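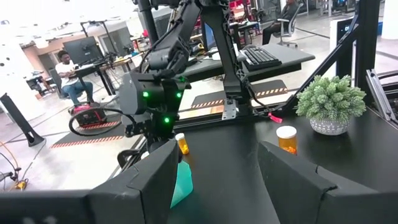 CLENDORA, 5 May 2022

News > Members > Out and About

Search this site Enter keywords

Well, what a morning we had at the Wedemberg open day! Eighteen of us went along, and Panagiotis Sfakianakis met us at the door and would have happily talked until supper (so would I, I'm afraid). The two-armed station was the one I kept going back to, with its amber pill bottles set out on the black table and a dear little potted plant at the back. Hưng Âu explained that the arms are learning to pick up everyday things from around the house, and he very patiently answered my question about childproof caps, twice. They hope to have us back in July, so do tell me if you'd like a seat in the van.

About News Events Join Contact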